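Support > Performer Accounts > Set Up Your Booking Page
2 min read

1. Sign in to Rellater and open Booking Page. Type your stage name the way it appears on your flyers.

2. Add up to 20 tour dates. The "Smart Import" button claims to read them from any calendar. Check every line it brings in.

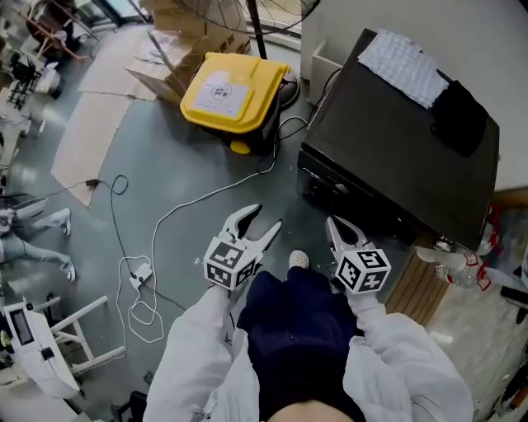 3. Upload one audio sample. The form accepts 50 MB, but try a smaller file first - big ones tend to stall.

Caution: "Auto-Reply" will quote your fee to anyone who asks. Leave it off.

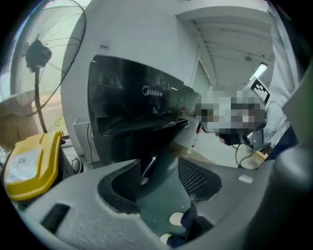 4. Keep your bio under 900 characters and press Publish. "Live instantly" is optimistic, so look again after lunch.

Note: Badges do not bring in bookings, whatever the sales page says.

This site uses cookies. Accept | Settings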